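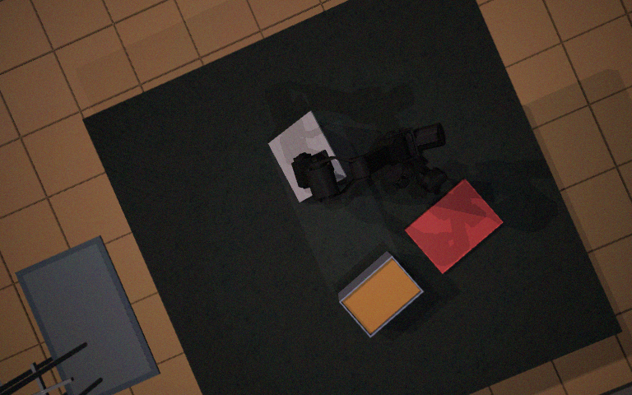 The night desk asks if the fire door on the ground floor can stay open during the evening, as the guests carry luggage through it and find it heavy. My reply is no. The door must be closed at all times when it is not in use. If it is heavy, the closer can be adjusted, and I have put this on the list for Erkine.

Pramenholm Guest House
Fire doors and escape routes, monthly check, April
Form 877

Ground floor

Main exit door opens fully from inside without key: OK
Exit sign above main door lit: OK
Fire door to stair, closes by itself from fully open: NOT OK
Comment: It closes, but the latch does not catch. One must push it by hand for the last small distance. The closer must be adjusted and then tested again from three positions: fully open, half open, and only a little open.

Fire door to stair, seals complete: OK
Comment: The seal at the bottom corner is painted over. It was like this also in the last check. Please do not paint the seals when the frame is painted.

Luggage room, door closed and no storage in front: OK
Kitchen, fire blanket in place and reachable: OK
Comment: The blanket was moved from beside the stove to the wall near the door. I think this is better, because in the old place a person had to reach over the flame to take it.

Stair

Handrail firm on both sides: OK
Stair free of storage: NOT OK
Comment: Folded beds and one baby chair under the first landing. I know there is little space in the house. However, the area under the stair is part of the escape route and it must be empty. To be removed the same day.

Emergency light on landing, test button: OK
Comment: It comes on but it is weak. Norðdahl supplied the battery and I have asked them for a new one.

Upper floor
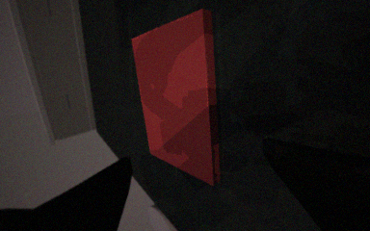
Another complaint from the guests' book is that the alarm test was done at 7 in the morning and nobody was told before. I agree with this guest. The test should be at 11:00, after breakfast, and a paper notice should hang at the desk from the evening before.

Smoke alarm in corridor, sound heard in all rooms with door closed: NOT OK
Comment: In room 153 the sound is too low with the bathroom door also closed. A person who sleeps deeply would maybe not wake. I recommend one more alarm inside the room — until then please give this room last.

Corridor window opens for smoke: OK
Escape plan on the inside of each room door: OK
Comment: The plan still shows the old linen room. Cerkov has the drawing and can correct it.

Corridor carpet flat, no loose edge: OK

Outside

Path from rear exit to meeting point free: OK
Meeting point sign readable from the path: OK
Comment: The hedge grows fast now. Cut it before the next check.

To be done before the next check

Adjust closer on stair fire door (Erkine)
Replace battery in landing light (Norðdahl)
Additional alarm, room 153 (house to order)
New escape plans (Cerkov)

Result: passed with remarks. The fire door is to be checked again within 2 weeks. The other points can wait until the May check.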